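Madis Project: Progress Report to the Dekik Fund
18/08/2018

The plan you approved called for 4,000 recorded grasps by November. We have more than half of them, and we have also learned a good deal about bottles, which was not in the plan.

Collection at the Narbridge bench is done by hand. An operator holds the gripper, picks up an object, puts it down and does it again until the shift ends or morale does. We now have 26 objects in the set. Boxes and cups went quickly. Clear plastic has been slower, as the learning system has so far treated it as a rumor.
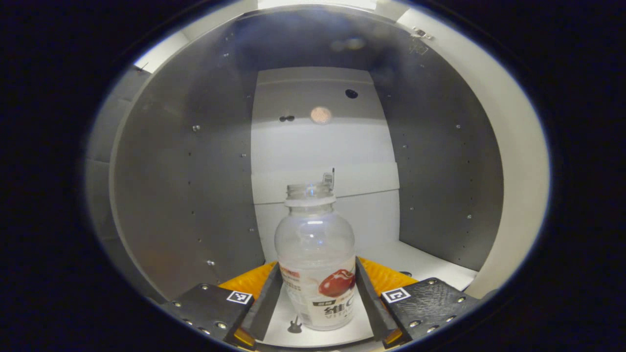 Clear bottle with a printed label, between the gripper fingers.

Labels help. In our first test the model, Fang, found labeled bottles far more readily than bare ones, and seemed to believe that the label was the object and the rest was weather. We have added bare bottles to the list and will keep recording both kinds.

We threw out 206 recordings this period. Most had a bad start or stop mark, and a few were of an operator deciding what to pick up next. Those were good examples of something, though you are not paying for it.

Spending is on budget apart from replacement finger pads, where we guessed low. We ask to move money from travel to cover them, as no one has gone anywhere.

Next period:
Finish the clear plastic group
Train Fang again on the full set
Add 3 operators, so that it stops learning one person's wrist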